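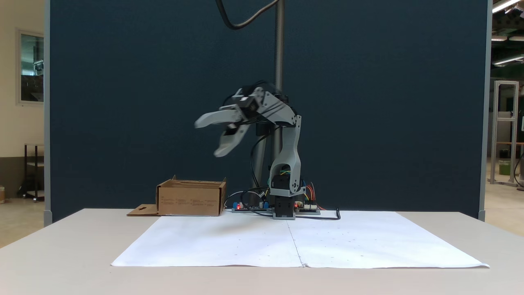

Robotic arm on its base block, with two circuit boards on the table.

29/01/2023 | By Niilo Heinonen

Project report: Signal margin on a shared satellite TV feed at Nemuncombe Hall

1. Purpose

Residents on the top floor of Nemuncombe Hall reported picture breakup on the higher transponders during rain. The project measured signal quality at each wall outlet and compared two cable layouts for the shared dish. The channel package and its price were outside the scope.

2. Equipment

The building has one offset dish on the south parapet, fitted with a quad LNB. Two of the four outputs feed a Stelora multiswitch in the riser cupboard. The receivers are Jilten set-top boxes, all on the same firmware. Readings were taken with a Baird handheld meter borrowed from the department, which gives signal level in dBuV and modulation error ratio (MER) in dB.

3. Method

Layout A was the existing installation: RG-59 coax from the multiswitch to the outlets, with a passive splitter on the third floor. Layout B replaced the RG-59 with RG-6 and removed the splitter. The dish was not moved between layouts.

A total of 648 readings were logged, split evenly between the layouts. The meter was left to settle before each value was written down. Connectors on Layout B were compression type. Those on Layout A were a mix of crimp and twist-on, and two of the twist-on connectors showed corrosion on the center pin.

4. Results

Level at the top-floor outlets was higher on Layout B for every transponder tested. The gain was largest at the upper end of the IF band, where RG-59 loss is greatest. MER improved less than level did. On the lowest transponder it did not change by more than the meter's resolution.

One outlet, 4C, stayed poor on both layouts. The fault was traced to the wall plate, which had a bent center contact. Its readings were kept in the log but left out of the averages.

5. Limitations

Rain fell on only one of the test dates, so the wet-weather comparison rests on Layout A alone. The effect of the connectors was not separated from the effect of the cable. Dish alignment was checked with the meter but not adjusted.

6. Further work

Repeat the Layout B readings in rain, if possible in February. Replace the plate at 4C and measure again. Test Layout B with the splitter put back in, to find how much of the loss came from the splitter.

Filed under: Student Projects, TV & Satellite
Contact | Copyright 2023 | Back to top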